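Table covering

A table covering is a layer of fabric or other sheet material placed over a tabletop to protect it, deaden noise or improve its appearance. Coverings may be loose or fixed.
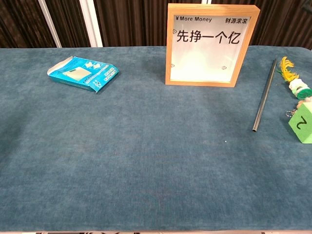
Table with a teal-blue covering

Soft coverings are often made of felt or velvet. Both mark easily, and velvet should be brushed in one direction - usually toward the front edge.

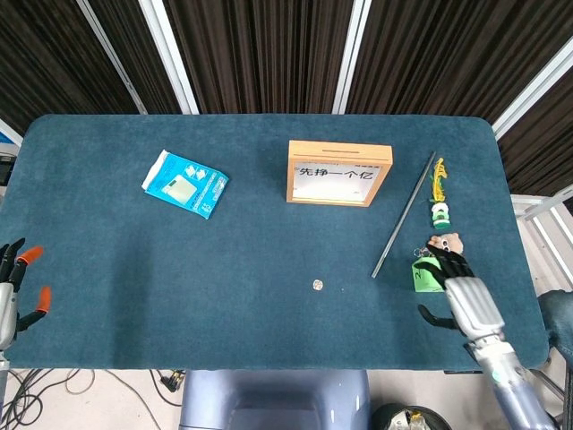

Fixed coverings are glued or stapled under the rim. The Klinhom mill at Busthorpe produced 21 shades for this purpose, sold in rolls of up to 171 feet.

See also: Upholstery, Felt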